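Notes on the Portioning Line at Jurnside
Debora Benedetti
17 November 2018

The Jurnside kitchen began using a robotic arm for dry portioning this year, and I have been asked by several colleagues at Vovine to set down how the change has been managed. I do so in a personal capacity.

Before the arm was introduced, each shift portioned 805 serves by hand. The arm now handles 400 of these, and staff continue to complete the balance. Utensils were selected from the existing range, so that any person on the floor can take over a task without different equipment.
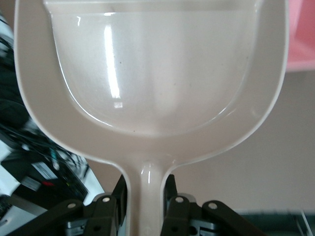 The cream-white plastic scoop, held at the handle by the gripper.

Staff were consulted before any roster was altered. The principal concern was wrist strain, and the second was whether hours would be reduced. Hours have been maintained. Two positions have been redefined to include checking, cleaning and programming, and Vittoria Marino has taken responsibility for training in all three. I should record that the training was longer than planned and that some employees found the first weeks tiring. A quieter bench also means less conversation, a loss I had not anticipated and one that several of the longer-serving staff have raised with me.
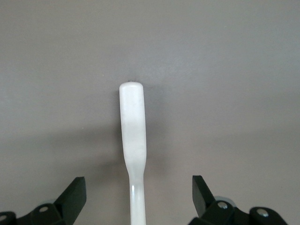 Who decides when the arm is stopped?

Any employee on shift may stop it, at any time, without seeking approval from a supervisor. The stoppage is entered in the log by the end of the shift.

The next staff meeting on the matter will be held in December, when the revised cleaning roster will be tabled.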